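Your planner is lying about the table

9/9/19

Every motion planning demo I have sat through ends with a success rate, and I have come to treat that figure the way I treat the mileage on a used car. At Skoswood we had a lovely one for most of May. The planner cleared 200 scenes in simulation and we were very pleased with ourselves, right up to the point where somebody opened the logs and found that the collision checker had been ignoring the table.

The checker was fine. It had been told to skip the table for 11 milliseconds' worth of reasons, all of them in a config file written by a person in a hurry. That person was me.

My complaint is with how we spend our time. We will argue for 3 weeks about which sampler to use and then give the scene file one glance over lunch. Margins get set to whatever made the last bug go away. Friction gets set to whatever the tutorial had. Then we name the result Uvberg, give it a logo, and call it robust. 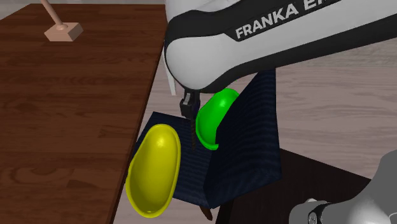 So I would like teams to look at the scene before they look at the score. Open the viewer. Pick 40 runs, including the boring ones, and watch them at normal speed with the contact points turned on. It is dull work and no conference will take a paper on it. I still trust it more than the dashboard, which was green all through May and is, I notice, green again this morning.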